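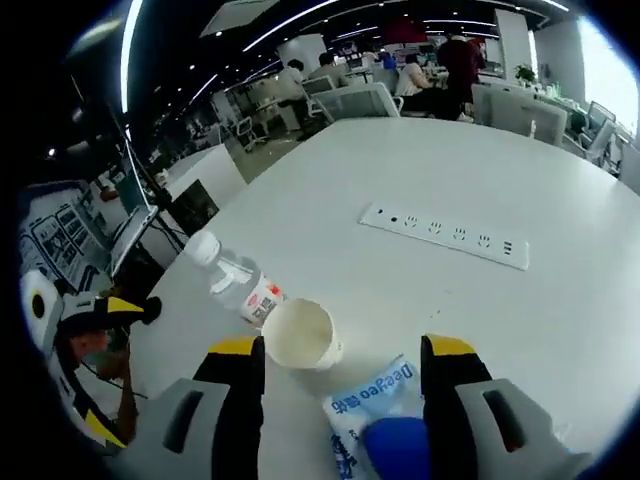 2 min read

Huveditz Table Clearing Set – README

Contents
2,442 short recordings of meeting tables being cleared of small items. Each recording covers one table and one round of clearing. The set is split into 9 folders by item group.

Item groups
Paper cups, upright or on their side. Clear plastic bottles with screw caps, some still holding water. Printed plastic packets, flat or crinkled. The remaining folders hold mixed tables, where a cup, a bottle and a packet may lie close together.

The lettering on packets is copied into the notes as far as it can be read, e.g. "Deeyeo". Characters that could not be made out are left blank.

Fixed items
Power strips set flat into or on the table are labelled "fixed" and are never a target. The label covers the whole housing, including sockets, USB-style ports and any button. Do not merge it with the table label – earlier versions did, and the counts in those files are wrong.

Labels
item: cup, bottle, packet, other
pose: upright, side, flat, unknown
contents: empty, part full, unknown
overlap: yes or no

Use "other" for anything whose material or purpose is unclear. If one item rests on another, both get overlap = yes. A cup with stains inside is still a cup; there is no label for dirt.

Split
80 per cent training, 30 tables held back for testing, the rest for checking. Tables are not shared between splits.

Known problems
White cups on white tables have loose outlines. Bottle outlines include the cap from the July version onwards.

Contact
Labels: Nikola Witkowska. Files and access: Shahzad Zaidi, Arkemden.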